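Monday, September 21, 2020

The game cupboard, part one

I have been promising myself all summer that I would go through the game cupboard, and this weekend I finally did it. If you've been reading for a while you know the one I mean, the tall one in the hallway whose door has to be leaned on before it will shut. Things have gone in there since we moved to Pevley and very few of them have ever come out again.

My friend Josiane Fleury came over to keep me company (she says she came to help, but she mostly drank my coffee and read old Scrabble scores aloud to me). We found a jigsaw of the harbor at Pons that my mother bought us, 400 pieces in the bag if you believe the box, and a travel backgammon board I was sure I'd given away. I still can't play backgammon. I kept it anyway.

What I most wanted to sort out was the small stuff, all those bits that don't belong to any big box and drift to the bottom. Decks of cards, block toys, little folding holders, stands for showing things off on a shelf. I like to get a few of them out together on a table before I decide anything, and I think you see a thing better when it's been away from its pile for an hour or so.

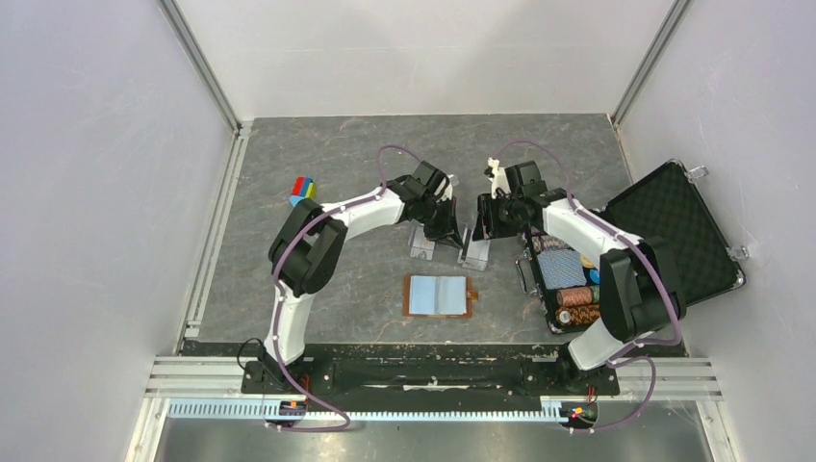 The poker case

I'm keeping it, and I didn't have to think very hard. I love a case with everything in its own place, the blue-backed deck in the middle and the chips stacked up by color, and that bumpy black foam in the lid. The latches are silver and so is the handle, and it makes me feel like I'm about to do something much more glamorous than play for pretzels with Mathis Renaud from next door. He owes me 80 pretzels, by the way — I have it in writing.

The little block toy

Red, blue and yellow, and it went straight to my niece Ila, who is 6 and has opinions about what belongs to her.

The card holder and the clear stands

I haven't made up my mind. The holder opens like a booklet, with pale blue pages and a coppery brown border, and I'd like to find something nice to put in it. The stands can wait on the bookcase until I do. Next weekend I start on the bottom shelf, and Josiane has already asked what kind of cake there will be.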